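Evaluation of the Nendis Two-Arm Starter Kit for Sorting Tasks
Final project report, Automation Technology program, Tunstead College
Submitted 2024-06-02

1. Purpose of the project

Our group was asked to review a commercial product and to say if the college should buy it for the second-year automation lab. We chose the Nendis starter kit. It is sold as a package with two arms, two grippers, a work table with mounting posts and a licence for the simulation software Atinga. The supplier, Plallham, gave us a trial licence of Atinga for the whole term. The physical kit was not available to us, so this report covers only the simulated version, and the reader should keep this in mind when we speak about speed or accuracy.

The work started in April. Before that we had only used a single arm in class, with a teach pendant, and none of us had programmed two arms in the same workspace.

2. What the kit offers

Atinga opens with a ready model of the table and both arms. The user adds containers and parts from a library, chooses the colour of each one, and then writes the program in blocks or in a script language similar to Python. We used the script language for nearly everything. The block editor is pleasant for a first hour, but it becomes difficult to read when there are many conditions.

The documentation is a weak point. The English manual has good chapters on installation and on the gripper settings, but the chapter on the coordination of two arms is very short and it refers to menu names which do not exist any more in the current version. We lost most of a week on this. Plallham answered our emails within one working day and sent a corrected page, which should be counted in their favour.

3. The task

We defined a sorting task that a small packing business could have. Parts lie mixed in a bin. One arm must take a part from the bin and put it in a tray, and the other arm must wait outside the shared area until it receives permission to move. Our success condition was simple: the part is resting in the tray, it was not dropped on the way, and neither arm has touched the other.

We wrote the waiting rule ourselves. Atinga has a function for shared zones, but in the trial version it stops both arms when one of them enters the zone. For our task this was too strict. Our own rule stops only the arm which does not have the permission.

The containers were placed so that the reaching arm can go inside the bin without a collision between the wrist and the wall. In our first layout the bin was too near to the base of the arm, and the elbow folded so much that the planner refused the path. After moving it farther toward the middle of the table the planner accepted it. 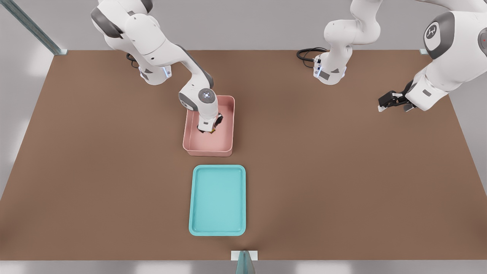 Is the simulation licence useful for a school which does not own the arms yet?

For teaching the logic of a cell it is useful, and a class could do a full term of exercises with it. For learning about cables, air supply, calibration or worn fingers it cannot replace the hardware, and we would not advise to buy the licence alone for more than one year.

4. Results

We ran 3000 simulated picks with the final program, divided in ten equal batches of 300. Between the batches we changed the starting position of the parts with a random seed. The failures were mostly of one type: the part was lying against the wall of the bin, and the fingers could not open enough beside it. A smaller number of failures came from two parts being gripped together. We did not record any contact between the arms in the final version of the program.

Changing the approach angle of the gripper helped with the parts near the wall. We tilted the wrist slightly toward the centre of the bin, and the last batches were clearly better than the first ones. We did not have the time to test this with other bin shapes, and a deeper bin would possibly need a different solution.

The software itself was stable. It closed without warning a couple of times, both times while we were saving a large log file, and after this we saved the logs in smaller pieces. On the older computers in the lab the display became slow when shadows were turned on. The results are the same with shadows off, so we recommend that setting for long runs.

5. Our opinion of the product

We liked that the same script should run on the real controller without changes, as the supplier states. We could not verify it. We also liked that the permission rule could be written by us in a short script and was not hidden in a closed function.

We did not like the manual, and we found the price of the extra seats high for a college. The trial version also limits the export of video, so our presentation uses still pictures only.

6. Recommendation

We recommend that the college asks Plallham for a demonstration of the physical kit before a decision is made. During this visit our script should be run on the arms, with the wrist tilt on and off, and with real parts placed against the wall of the bin. If the behaviour is near to the simulation, we think the kit is a reasonable purchase for the second-year lab. The scripts, the random seeds and the batch logs are stored in the program's shared folder, and the corrected manual page from Plallham is in the same place.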